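Posting the house rules we use for recording manipulation data with the arms, since three people asked me for them in October and I sent each of them a different version. Thread. 1/15

Background first. We collect teleoperated episodes in ordinary rooms: kitchens, bedrooms, a couple of offices. The arm is on a stand, the operator drives it, the wrist camera records. None of this is covered well by the safety standards for factory cells, so we wrote our own rules on top of them. 2/15

Rule one. The operator says the task out loud before the arm moves. One sentence, one object, one goal. "Pick up the notebook and put it on the shelf" is fine. "Tidy up" is not a task. If you can't say when it ends, don't start it. 3/15

Rule two. The stop button belongs to the second person. They hold it in the hand, for the whole episode. Not on the table, not in a pocket. If the second person has to take a call, the arm goes to its park position and the power to the joints comes off. 4/15

Rule three. Speed limits are set per room and written on the session sheet. In a home we cap the tool speed well below what the arm can do. Operators complain about this for a week and then stop noticing. 5/15

Rule four is about fingers. Check the pads before every block of episodes. Look for cracks, lifting corners and grit stuck in the rubber. A pad that has started to peel will hold a light box all day and then drop a hardcover. Write the pad change on the sheet with the time. 6/15

Rule five. Wipe the wrist camera lens at the same moment you check the pads. Radka Popescu went back through 3550 episodes on our Gisard set and threw out 100 of them for smears. Every one of those was a cloth and 15 seconds away from being usable. 7/15

Rule six. Flat things on fabric get their own risk line. Books, boards, trays, folders. The finger wants to go under the edge, and what is under the edge is cloth. If the cloth starts to travel with the object, stop and reset. Don't pull through it. 8/15

Rule seven. Don't clean up the background. If the room has a patterned bedspread, it stays. People keep bringing a plain gray sheet because the video looks nicer. Then the policy meets a real bedroom and has never seen a flower. 9/15

Rule eight, the one we argued over longest. A close view where the object blocks most of the camera is not a failed episode. Keep it, tag it "occluded", and leave the decision to whoever trains on it. Work at the edge of a dark cover with a Starry Night print, white floral cloth alongside: 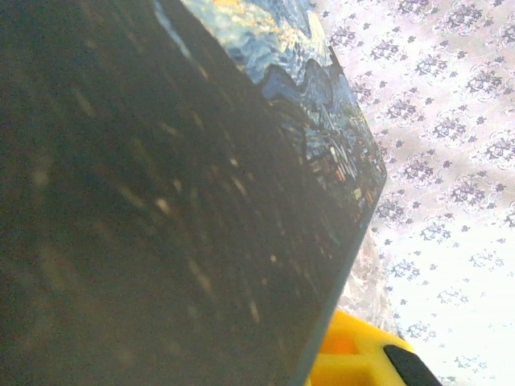

Bujar Ionescu: Agree on keeping these, but I would not let operators do the tagging. On Petek we had two shifts with two different ideas of what "occluded" meant, and the tag ended up useless. Give it to one reviewer, after the session. 10/15

Fair point, and I've changed our sheet. The operator now only marks "check this one" and the reviewer picks the tag. Slower by 5 minutes a session, which I can live with. 11/15

Rule nine. Log the failures with the same care as the good runs. Dropped, slipped, wrong object, operator gave up. A folder with nothing but clean grasps tells me someone has been deleting. 12/15

Rule ten. Anything personal leaves the room before we record. Mail, prescriptions, family photos, screens. The person who lives there does the last walk through, with us standing outside – then they sign the sheet. They can also pull any episode later without giving a reason. 13/15

What I still don't have is a good rule for hand-offs between operators in the middle of a block. Right now we finish the episode, park, swap and redo the spoken task. It works but it eats time. If your lab has something better in writing, please send it. 14/15

The current sheet is the version marked 07/02/2026. Older copies still say the stop button can sit on the table within reach. Please throw those out. 15/15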